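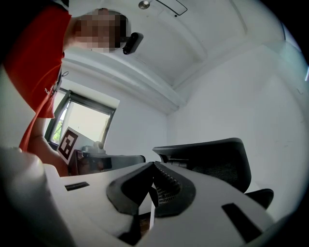 Ab wann muss beim Tag der offenen Tür jemand am Not-Halt stehen?
Sobald der erste Antrieb Spannung hat, also auch schon beim Einrichten um acht, wenn außer uns und dem Kaffee noch kein Besuch da ist.

Prüfliste Vorführbereich, Tag der offenen Tür im April
Standort: Cimham, Obergeschoss
Geprüft durch: Divya Gounder
Mitgegangen, mitgeseufzt: Radomir Kolev
Stand: nach dem zweiten Rundgang

Legende: i. O. = in Ordnung. M = Mangel. E = erledigt beim Rundgang. Ein Fragezeichen bedeutet, dass Radomir und ich verschiedener Meinung waren und er noch telefonieren wollte.

1. Zugang und Wege

1.1 Fluchtweg auf ganzer Breite frei: M, E
Im Weg stand das Rollbanner von Tekton, sehr standfest und sehr gut gemeint. Steht jetzt neben der Garderobe. Bitte auch dann dort stehen lassen, wenn man es von der Treppe aus nicht mehr sieht.

1.2 Durchgangsbreite zwischen Absperrung und Stühlen mindestens 1000 mm: i. O.
Gemessen ohne Besucher. Mit Rucksäcken ist das eine andere Messung.

1.3 Stolperstellen durch Leitungen: M
Die Kabelbrücke ist bestellt. Das war sie im letzten Jahr auch. Bis sie da ist, wird geklebt, und zwar mit Gewebeband über die ganze Länge und nicht mit den vier dekorativen Streifen von heute früh.

1.4 Beschilderung „Kein Zutritt hinter die Linie": i. O.
Die Linie fehlt noch. Siehe 2.1.

2. Vorführzelle Estrella

2.1 Bodenmarkierung vorhanden: M
Alfredo Bañez klebt sie vor der Öffnung. Gelb-schwarz, bitte. Das blaue Band aus der Malerkiste hat schon beim letzten Mal niemand als Grenze verstanden.

2.2 Not-Halt erreichbar, unverstellt, Funktion geprüft: i. O.
Dreimal gedrückt, dreimal Stillstand. Beim dritten Mal lief gerade Alfredos Generalprobe. Ich habe mich entschuldigt, er hat es zur Kenntnis genommen.

2.3 Reduzierte Geschwindigkeit im Vorführprogramm eingestellt: i. O.
Der Wunsch, „für die Schulklassen einmal kurz richtig Gas zu geben", wurde vorgetragen und steht hiermit als abgelehnt im Protokoll.

2.4 Abstand Absperrung zum äußersten Punkt des Arbeitsraums: ?
Radomir rechnet ohne Werkzeug, ich rechne mit. Das macht 600 mm aus. Bis zur Klärung gilt der größere Wert, und wer die Zelle näher betrachten will, darf sich vorbeugen wie im Museum: gar nicht.

2.5 Betriebsanleitung am Platz: i. O.
Liegt in der Schublade, auf Deutsch und vollständig. Der Knick auf Seite eins ist neu, weiter hinten ist sie unberührt.

3. Mitmachplatz Fluretti

3.1 Tisch standsicher, Kanten in Ordnung: i. O.

3.2 Quetschstellen an beweglichen Teilen beurteilt: i. O. mit Auflage
Kinder nur unter Aufsicht. Erwachsene eigentlich auch. Der Finger, der „mal eben fühlen" wollte, gehörte im letzten Jahr einem Abteilungsleiter.

3.3 Lose Bänder, Schals, lange Haare: M
Die Besucherausweise hängen an Bändern ohne Sollbruchstelle. Lovely Mercado hat im Lager einen Karton mit den richtigen gefunden, Inventarnummer 3084. Austausch vor Einlass, auch beim eigenen Personal, auch bei der Geschäftsführung.

3.4 Akkus und Ladegeräte: M, E
Ein Ladegerät ohne Prüfplakette wurde entfernt. Es soll „immer schon" dort gewesen sein.

3.5 Drehstühle am Platz festgestellt oder entfernt: M
Unsere Drehstühle lassen sich nicht feststellen. Also entfernen. Honeylyn Mercado hat feste Stühle aus dem Besprechungsraum zugesagt und möchte sie am Abend wiederhaben, alle und mit Filzgleitern.

4. Personal

4.1 Einweisung erfolgt und unterschrieben: M
Von fünf Unterschriften fehlen 3. Eine der vorhandenen ist ein Smiley und wird nicht anerkannt.

4.2 Ablösung am Not-Halt geregelt: i. O.
Wechsel zur vollen Stunde, Übergabe mündlich. „Ich bin dann mal weg" zählt als Übergabe nur, wenn jemand antwortet.

4.3 Ersthelfer benannt: i. O.
Honeylyn, Vertretung Radomir. Der Verbandkasten hängt neben der Tür und enthält wieder Pflaster.

5. Freigabe

Die Mängel 1.3, 2.1, 3.3, 3.5 und 4.1 müssen vor Einlass behoben sein. Punkt 2.4 entscheidet Radomir nach seinem Telefonat, schriftlich und mit Zeichnung. Ohne die Zeichnung bleibt Estrella aus und wird als Standmodell gezeigt.

Nachtrag, 16:40 Uhr: Gewebeband ist geklebt, ganze Länge. Ausweisbänder getauscht bis auf eines, der Träger ist informiert. Der Smiley wurde durch einen Namen ersetzt. Telefonat steht noch aus.

D. Gounder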